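**Bench log, Sallcombe workshop, back bay. December, started 9:40 a.m.**

Glassware packing, continued. Marama has told me twice now that a notebook is for writing down what you did and not what you thought about it, so I'll try to keep the thoughts to one per paragraph.

State of things on arrival: both arms homed on the first try, which they never do when anyone is visiting. Left wrist had a faint click at about half rotation. I took the cover off, found nothing, put the cover back on, and the click was gone. Logged as fixed.

Changes since the last entry:

- Grip force on the left arm down a notch. The old setting was fine for wood blocks and would be a short career for a wine glass.
- New approach angle for anything lying on its side. The fingers now come in low and slow along the table and try for the edge of the wrap first, then the glass.
- Odette's tape idea is on hold. The tape stuck to everything we own except the bubble wrap.

The vase is the piece I worry about. It's from the charity shop box, it cost less than the wrap, and I've grown fond of it. The waist is narrow and the ribbed part below swells out, so any fold of plastic that goes on straight wants to slide up toward the neck. And there's the ribbon, which I could have taken off and did not, on the grounds that a real customer wouldn't either.

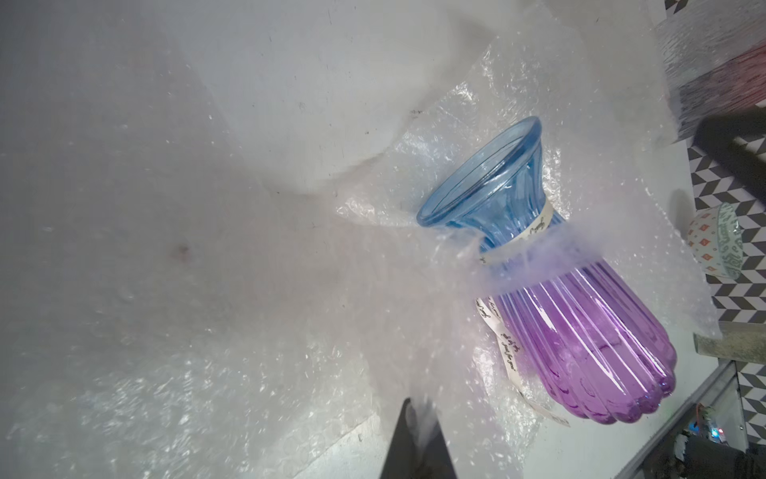

Wrap planning next. The planner treats bubble wrap as a flat sheet that stays where you put it. I've met bubble wrap. After an hour of arguing with the fold model I gave up on predicting the shape and had the arm look again after every pull: pull, stop, look, pull. It's slow, and it looks like a man reading the instructions between each bite of a sandwich, but the errors stopped piling up. Before this the estimated edge of the sheet would drift until the arm was confidently pinching air.

Timing per look is still bad. Most of it is the depth step, which chokes on clear plastic. Clear plastic over clear glass is worse. Over colored glass it does much better, so the purple and the red pieces are flattering our numbers and I should keep them in a separate column.

11:15. Ran the joint log through Pankaj's script. 1,992 samples came out of it, which sounds like a lot until you plot them and find that most are the right arm holding perfectly still. It waits beautifully. I have it scheduled to steady the piece while the left arm pulls, but the handoff condition never turns true if the left gripper is still moving, and the left gripper is always slightly moving. Wrote a tolerance in. Wrote a comment next to it apologizing to whoever reads it, probably me.

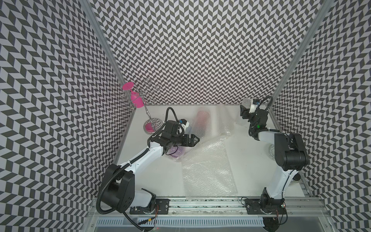
Gönül's view, relayed through the workshop chat before I'd finished my coffee, was that we're solving it in the wrong order: get one arm packing one glass from start to finish, and only then let the second one anywhere near it. She added that two arms doing half a job each is how she'd describe her last employer. I replied that the two-arm version was nearly there. She asked how long it had been nearly there. I went back to work.

She has a point, and I'm writing it down so that it can be found later and used against me. What I'd say for the two-arm plan is that a single arm can start a roll but can't keep tension on it. The wrap springs open the moment the fingers let go. You could weigh the loose end down, or stick it (see tape, above), or use a fixed clamp on the rail. Huguette has a clamp she made for bookbinding that she says would do. I've seen it. It would do for a door.

Soft fingertip trial, left arm. Cut pads from the gray Trindutow sheet, three thicknesses. The thinnest tears on the second grasp. The thickest grips nicely and then won't let go, and carries the wrap off with it like a dog with a sock. Middle one is okay. It leaves a bit of residue that wipes off with a dry cloth. Don't use the solvent in the Galtar bottle on it, the pad goes gummy. I know this now.

Then the wrist camera. Focus had drifted again, so anything close to the fingers came out soft while the far side of the work was nice and sharp. I turned the ring back and put a dot of nail polish on it. Cut glass under the wrap is a problem of its own: the edge finder loves the facets and will happily report a dozen rims where there's one.
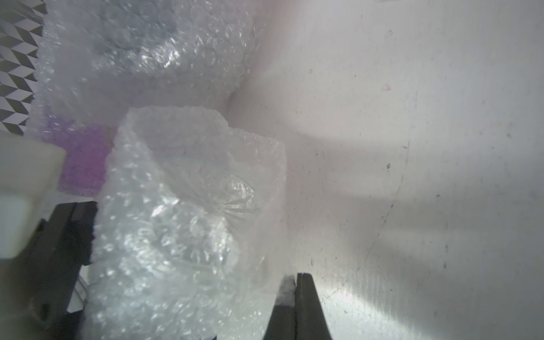
For now I'm throwing away any edge shorter than a fixed length and keeping the longest curve. Crude. It picked the true rim on most of the saved stills I fed it and failed in an interesting way on the rest, where it chose the fold in the plastic. A fold and a rim look alike to it. To be fair they look alike to me if I take my glasses off.

Lunch, such as it was.

1:30 p.m. Back to the handoff. Tolerance works, in the sense that the right arm now moves when asked. It moved early. No contact, but the two grippers came closer to one another than I'd like, and I hit the stop. Logged gap at the closest point was 29 mm. I had it in my head that we'd set a keep-out of 40. We had set one, in the old config, the one that stopped being loaded when I tidied up the folders. Keep-out restored. Folder tidying suspended until further notice.

Also on the list: the cable sleeve on the left forearm. It rides up over the elbow on long reaches and I don't trust the ties at the wrist end. Pankaj wants to reroute the lot on the outside with a bigger loop. That costs us a bit of reach toward the wall, where we don't put anything important anyhow, apart from the glass stand.

The stand, by the way, stays where it is. Marama asked if it could move to the middle to make the pick easier. It could, and then every path the left arm knows would run straight through it.
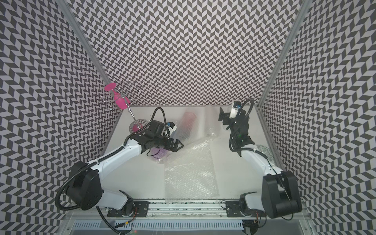 3:50 p.m. Slow run at reduced speed with the keep-out on. Both arms got through the first two pulls and the steady step. On the third pull the left fingers lost the sheet and closed on nothing, the check caught it, and the program stopped and said so. I was pleased out of all proportion. A week ago it would have gone on to finish packing a glass it wasn't holding.

Line 1,146 of the motion script is where the retry should go. There's a note there already, in my own style, that says "retry here???" with no date on it.

To do, next session:

1. Retry on lost sheet, max 3, then stop and beep.
2. Depth step: try skipping it on the looks where nothing moved.
3. Ask Poulain whether the smaller-bubble wrap comes in a half roll. We don't need a full one and there's no shelf for it.
4. One-arm baseline, start to finish, for Gönül. Don't tell her until it's done.
5. Cable sleeve, with Pankaj, when he brings the long ties back.
6. Label the Galtar bottle.

Arms parked, power off at the wall, 4:35. The click in the left wrist is back.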